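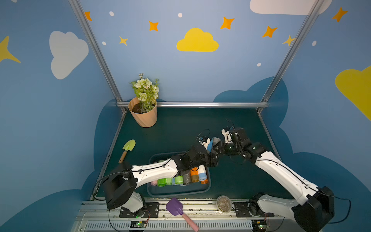
Home Issues Authors Submissions Contact
Search this journal Go
Print this article E-mail this article

4. The painted sky as default

4.1 How often, and where

We had not set out to write a paper on clouds. The original protocol, agreed with the Porance district office in April, concerned wayfinding in small public interiors, and listed wall decoration under "other". By the end of the first round of visits "other" was taking up most of the notebook, and we revised the coding sheet.

Of the 64 rooms audited in Zastbridge and the surrounding townships, 46 had at least one wall on which somebody had painted a sky. The category takes in waiting rooms, library corners, a dental surgery, two swim-school change rooms and the corridor outside the Wyss Street hearing clinic, where the sky runs for the full length of the wall and stops dead at a fire door. Landscapes with incidental sky above them were excluded. A hill with a bit of blue over it is a picture of a hill. We were after rooms in which the sky was the whole programme.

Rooms intended for children were the obvious candidates and did not disappoint. Less expected was how readily the motif turned up where children were rarely seen. The staff tea room at the Zastbridge water depot has four clouds, a rainbow and a laminated notice about the dishwasher. Asked who the rainbow was for, the depot manager said it had been there when he started.

4.2 A limited weather

The painted sky of the region has very little weather in it. We recorded no rain, no haze and no overcast, although Porance has plenty of all three. Clouds are fair-weather cumulus with a scalloped upper edge, and they are usually large enough that a wall can be finished before the paint goes off. Several practitioners told us that the scallop is drawn around a dinner plate. One uses an ice cream tub lid and considers the plate people to be showing off.

Colour is where the convention relaxes. White clouds are the most common, but yellow ones are well established, and the two will share a wall without anyone feeling the need to account for the light. Stars, too, come out in broad daylight. In Figure 1 orange and yellow four-pointed stars are scattered over a light blue ground, in company with a yellow cloud, and a darker blue, cloud-shaped band has been carried along the lower part of the walls. We coded this as a mixed sky, a term we devised to cover day and night appearing together, and which we ended up using far more than either of the terms it was meant to sit between.

The four-pointed star deserves its own paper and will probably get one. Painters in the sample preferred it to the five-pointed kind by a wide margin, on the sensible ground that a five-pointed star done freehand tends to look like a person falling over. Four points can be laid out with a cross and some nerve. Small white dots, where they occur, do the work of more distant stars, and are typically added last with the wrong end of the brush.

The lower band is harder to explain. In older work it is a practical matter: the bottom metre of a public wall gets kicked, and a dark colour forgives. In the more recent rooms the dado has been given a scalloped edge and promoted to cloud, so that visitors find themselves standing somewhere above the weather, looking for the receptionist.

4.3 Who decides

We conducted 27 interviews with people who had commissioned, painted or inherited a sky. Very few could recall a decision. The usual account begins with a wall that needed doing and moves directly to the paint. In one case the blue had been left over from a boat. At the Wyss Street clinic the minutes record that three options were to be presented at the Thursday meeting, and that the wall had been finished by the Wednesday.

Supply plays a larger part than taste. The Bramik trade range, which most local hardware shops stock, carries a medium blue, a lighter sky blue and a dark one on adjoining tins, and a buyer who takes all three has more or less committed to a sky before leaving the car park. Interviewees described the resulting scheme as "calming" (frequently), "neutral" (frequently) and "not the jungle one" (twice, with feeling). A jungle needs monkeys, and monkeys require someone who can draw a monkey.

Harb's earlier work on corridor colour proposed that decoration of this kind is chosen for its power to avoid complaint. Our material supports her, with one reservation. Complaints were in fact received about 11 of the skies, according to the district's own file, most of them concerning clouds with faces. The faces were painted out. In two rooms they are coming back through the top coat, and the staff have taken to turning the chairs the other way.

4.4 Corners, edges and the problem of the cloud that doesn't fit

Real skies have no corners, and the painted kind must deal with several. We counted 111 clouds that met a corner, a cornice, a door frame or the end of a wall. Three strategies were observed. The painter may stop the cloud short, which leaves a polite gap and the impression of furniture. The cloud may be allowed to run off the end of the wall, as though it had business elsewhere. Or it may be bent around the corner, which looks splendid from one chair.

Kilian Gruber, who did the measuring for this section, holds that the second strategy is the mark of an experienced hand. Nadine Harb holds that it is the mark of someone who started at the other end. The authors have agreed to report both views. What can be said with some confidence is that trained sign painters in the sample let their clouds run off, that parents and teachers stopped theirs short, and that the single bent cloud in our data was the work of a retired geography teacher who had strong opinions on continuity and had brought his own ladder.

Light switches were treated separately (see Section 5). For present purposes it is enough to note that a switch is nearly always painted around, that the ring of old wall colour left behind is nearly always magnolia, and that two respondents had been told by a child that it was the moon.

Back to contents Previous section Next section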